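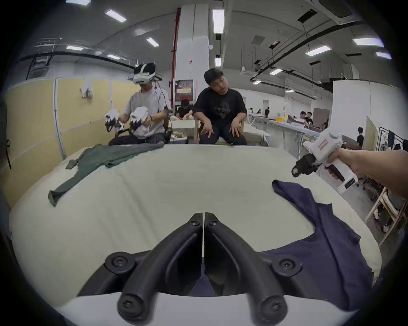 Washing wool jumpers: machine or hand?
Started by ustside_knitter, January 19, 2024

ustside_knitter
I've got a wool jumper that says hand wash only. My machine has a wool cycle and I'm tired of filling the bath. Has anyone used the wool cycle on a hand wash label and had it come out the same size? The spin can be set to 400 or higher.

Gristlow
I do all of mine on the wool cycle, cold, 400 spin. Five winters with the same cardigan and it still fits. Use a proper wool wash and leave out the softener.

vodano77
Wouldn't risk it. Mine shrank on the wool cycle at 30 and now fits my niece. Hand wash means hand wash.

Gristlow
30 is too warm for some of them. I said cold.

vodano77
The programme on mine won't go lower than 30. Plenty of machines are like that, so "use the wool cycle" isn't much good as general advice.

L. Moodley
Depends on the yarn as well. If the label says superwash you can more or less do what you like. If it's plain lambswool or anything fluffy I'd stick to the sink. Ten minutes' soak, squeeze, rinse at the same temperature. Changing from warm water to cold does as much harm as the machine does.

ustside_knitter
Label says 100% lambswool, nothing about superwash. Sink it is, then. How do you get the water out? Last time it took days and smelled of dog.

L. Moodley
Roll it in a bath towel and kneel on it. Then a second dry towel and do it again. Lay it out flat after that and pull it to shape while it's damp. Turn it over the next morning.

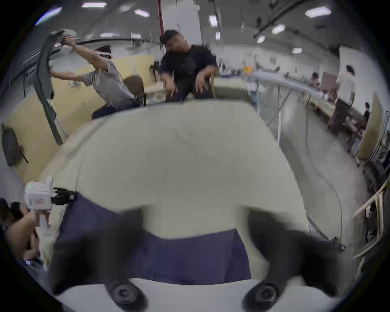 pegbag
Can I dry it on a hanger if I haven't got room to lay it flat?

Vicente Ocampo
Flat is better, as a wet jumper will stretch at the shoulders on a hanger. If you really are short of room, fold it in half over an airer with the arms laid along the bars.

Gristlow
Or spin it. You can hand wash and then put it in the machine for a spin only. 400, 2 minutes, in a pillowcase. Dry by the next evening.

vodano77
That one I do agree with. It was the wash that did for mine, the spin was fine.

L. Moodley
I'd still use the towels for anything with a loose knit.

pegbag
Thanks. Will try the airer. Does it matter if it's near a radiator?

Vicente Ocampo
Keep it a good way off. Mine hang in the spare room with the window open a bit, from autumn until April.

ustside_knitter
Soaking now. Water's gone quite blue, is that normal?

Gristlow
Normal for a dark one. Keep it away from the white towels.

Page 1 of 2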